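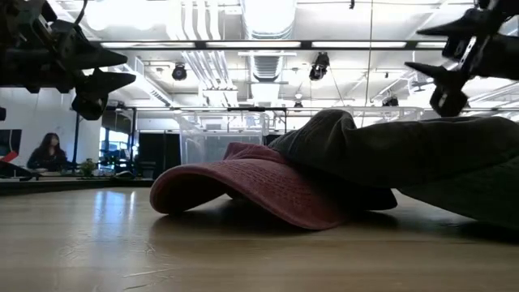

A red cap and a dark olive-gray fabric piece on a wooden table at Stilodport.

PRESS RELEASE
For publication from Thursday

Dodel and Stilodport open a collection point for used caps and clothes

Dodel, the textile reuse company, starts this week a new collection of used clothing together with the shared workplace Stilodport. People who live or work near the building can bring caps, jackets, sweaters, scarves and other fabric items to the front desk, free of charge. The collection stays open until the end of October.

In the spring, Dodel made a first collection at its own store on Meton Street. It received 2743 pieces in 60 days. Many visitors told the staff that they had more to give, but the store was too far from their work. The new point is meant for these people.

Faded color is not a problem. A cap which has lost its strong red after many summers is still a good cap, and Dodel finds that washed colors are often the first to be chosen in the store. Small holes and missing buttons are also accepted. Dodel asks only that the items are clean and fully dry, and that pockets are empty.

All pieces are sorted by hand on a table. Caps are put apart from soft fabric, so that the brim keeps its curve. Large pieces are opened, checked on both sides and folded again. What can be worn goes to the store. What cannot be worn goes to the sewing company Obeidat, where it is cut and made into bags and cushion covers.

Each visitor who brings 3 pieces or more receives a coupon for one simple repair, for example a zipper or a hem. The coupon can be used at the Dodel store until the end of the year.

Opening hours: Monday to Friday, 9 a.m. to 6 p.m. On Thursday the desk is open until 8 p.m. Shoes, pillows and carpets are not accepted. For more than 2 large bags, please call the front desk before coming.

Press contact: Dodel, Communication Office, Meton Street
The photo may be used free of charge with the credit "Dodel / Stilodport".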